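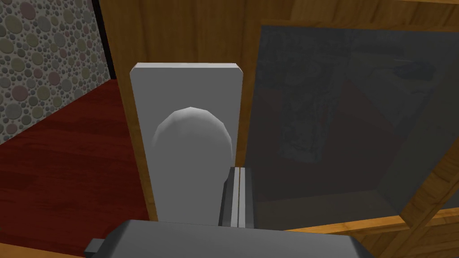 Red floor, dotted wall, warm wood. I could look at rooms like this all evening.

Okay friends, get comfortable, because I finished Stolelside last night and I have a lot of feelings about a very small game, and you know I can't keep these things short. (1)

If you missed it, and I think most people did, Stolelside is a puzzle game where you play a piano tuner named Urrego who goes from house to house in a seaside town after the summer people have gone home. It's always September there. You tune the piano, you have a look around the house, you go on to the next one. (2)

I know how that sounds! I told my friend Farah Sinaga about it over lunch and she said "so it's a chore simulator" and went back to her soup. But the tuning is lovely. You hold a key down and turn the peg with the stick, and the two notes wobble against each other until the wobble slows down and then it just melts away. I played with headphones on and my shoulders came down from around my ears for the first time in weeks. (3)

The puzzles are all about sound, too. A loose shutter, a clock in the hallway, a kettle somebody left going. You have to figure out which noise is getting in the way of the piano and go settle it down. Most of them are gentle. The one with the boathouse is not gentle, and I will come back to the boathouse. (4)

There's no fighting, no timer, and you can't lose. My mother-in-law, who thinks every video game is about shooting people in a parking lot, sat next to me on the couch for two whole houses and then asked if the lady with the parrot was going to be all right. (She is. Mostly. Keep an eye on the letters in the desk.) (5)

All right, the boathouse. You have to match the tide bell to the lowest string, and the game gives you no help that I could find. I wandered in and out of that building until I was muttering. What got me through was walking to the very end of the dock and standing still for a bit. The bell sounds different out there. Go do that and save yourself my evening. (6)

The music is by Solomiia Ostapchuk, and I'd like it played at my wedding, except I've already had one. It's hardly there for the first few houses, only a note or two under the wind, and every piano you fix gets added to it. By the time you reach the hotel on the hill you're hearing the whole town. I had to put the controller down and go find a tissue. (7)

A few grumbles, because I love it but I'm not blind. The walking is slow, and there's no run button. The map is pretty and close to useless. And the text in the letters is tiny, so if you're playing on a handheld like I was, turn on the "plain letters" setting before you start. It's hiding under Sound, of all places. (8)

It did crash on me once in the hotel, right after the ballroom, and I lost a little progress. It saves when you leave a house, so maybe don't do what I did and stay in one for an hour listening to the rain on the windows. (9)

It costs 12 dollars and I've paid more than that for sandwiches I didn't enjoy. If you liked Sover you'll feel right at home. If you bounced off Sover because nothing happened in it, well, a bit more happens here, but I wouldn't promise you fireworks. (10)

Next up for me is Zorkix, which Orest Symonenko has been nagging me to try since before the holidays. He says there are spiders. Orest, if there are a lot of spiders, please tell me now and not afterward. (11)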